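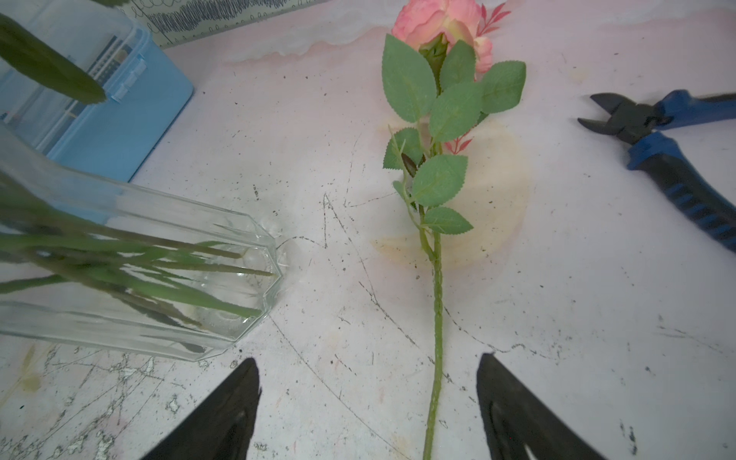

Artificial rose with serrated green leaves.

About Pesoneo

Pesoneo designs and assembles wireless leak and smoke detectors for homes and small commercial buildings. The company was started by Valter Neves, an electronics technician who had spent his working life servicing wired alarm panels. The head office and test room are in Eltham. Final assembly is done in the same building, one floor down.

What we make

The current range is built on one radio board, the Hurkex. It is used in the water leak sensor, the smoke detector and the indoor siren. Using a single board means that firmware updates, battery types and pairing steps are the same across the range. An installer who has paired one device can pair the others without a separate manual.

Each Hurkex board stores up to 8 paired devices. Larger systems use the Falcão hub, which accepts 410 devices and keeps a log of the last 500 events. The log is held in the hub and remains available when the internet connection is down.
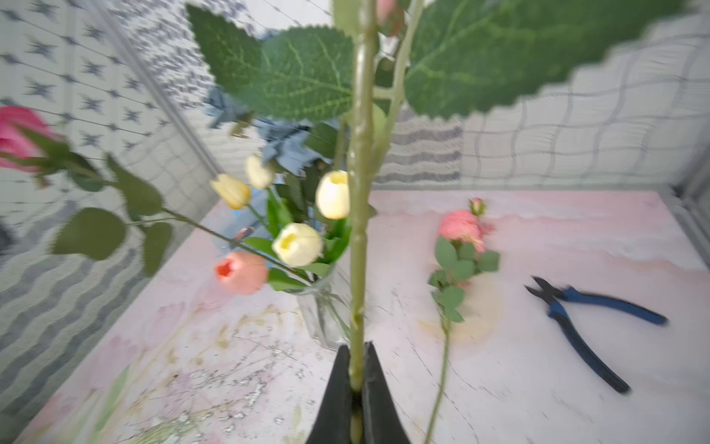

Battery devices report their status at fixed intervals. If a report is missed twice in a row, the hub marks the device as offline and sends a notice to the account holder. The interval can be changed in the hub settings. Shorter intervals reduce battery life.

How we test

Every unit is powered up, paired and triggered before it is packed. Smoke detectors are also checked for alarm volume. Leak sensors are tested with both probes bridged and then left to reset. Units that fail are opened, and the fault is recorded against the board's serial number. The April production run was 574 units.

We do not sell monitoring contracts. Alarms can be sent to a phone, to a relay output or to a monitoring center chosen by the customer.
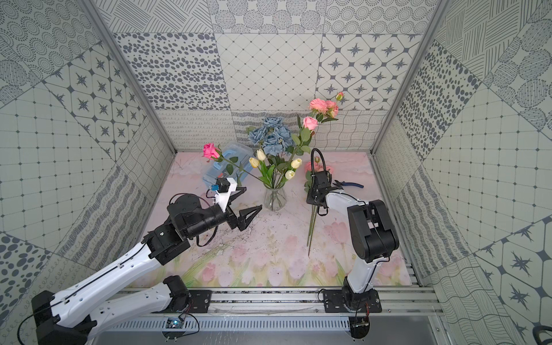

Support and repairs

Technical support is handled by the people who assemble the products. Please have the serial number ready; it is printed on the inside of the battery cover. Devices sent in for repair should be removed from the hub first, with the batteries taken out and packed separately.

Spare covers, brackets and probe leads can be ordered for all current models and for the previous version of the Falcão hub.

Page last updated: 29/04/2026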